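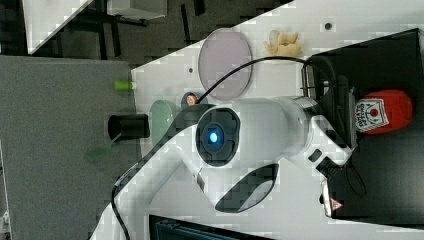 Robot arm on the sorting bench – what happens to our hours?

Beverley Rutherford
Sunday, September 9, 2018

Hi all, hoping someone has been thru this. I'm on the returns bench at a small packaging place, caps, lids, bottles, cups, bits of sponge, all the odds and ends that come back in the tubs. Management has brought in an arm from Flovix to do the picking. Trial until June they say. There's 2 of us on the bench per shift and we've been told "no change to headcount" but nothing in writing. Supervisor says we'll be "minding" it. Is that a different job? Different pay grade? Also do I have to do the training on my day off, they've hinted at it. Not against the thing, my wrists are shot after 342 tubs last month. Just want to know where I stand.

Darmawan Lau

Went through the same at Pasaribu, different make of arm. Get it in writing, first thing. Ask for a new position description – if you're clearing jams, restarting it and logging faults then that's not sorting any more and the grade should be looked at. Ours went up one level but only after we asked, took months. Training is work. Paid hours, check your agreement but I've never seen one that says otherwise.

What changed for us day to day: less lifting, more standing round watching. Flat things were the worst, lids lying flush on the table, we ended up doing those by hand anyway. Keep a note of every time you step in. I had around 500 lines in mine by the end and it was the only reason they kept the second person on nights. Also ask who is allowed to reach in and when, and who signs off the lockout. Dont let them leave that vague.

utum_shed

they always say no change to headcount. join the union

Beverley Rutherford

Thanks Darmawan, starting the notebook tomorrow. Will ask about the lids too.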